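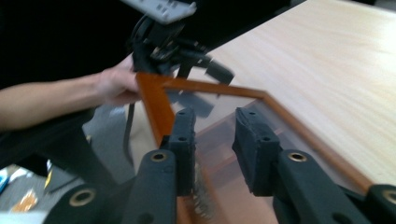 Issue 24 | Page 3

Good news from the Heneo project! Our method for learning two-handed jobs from hand-held grippers now has a proper set to train on: 2,829 recordings, all made by people, no robot needed.
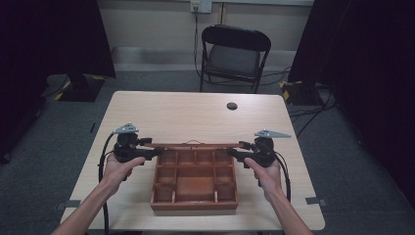

Daniyal Swati wanted to know whether one hand's view is enough. He trained one policy on both wrist views and another on just the left. With long, thin parts like the slat on the tray, held by a gripper at each end, the two-view policy did far better — up to 115 more clean placements over 804 trials. Saqib Siddiqui is writing it up now, and we can't wait to read it!

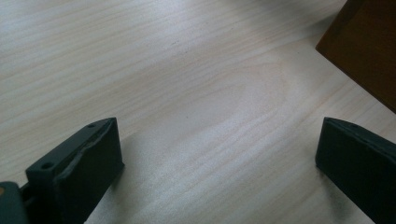

*Gripper view, fingers open over the table.*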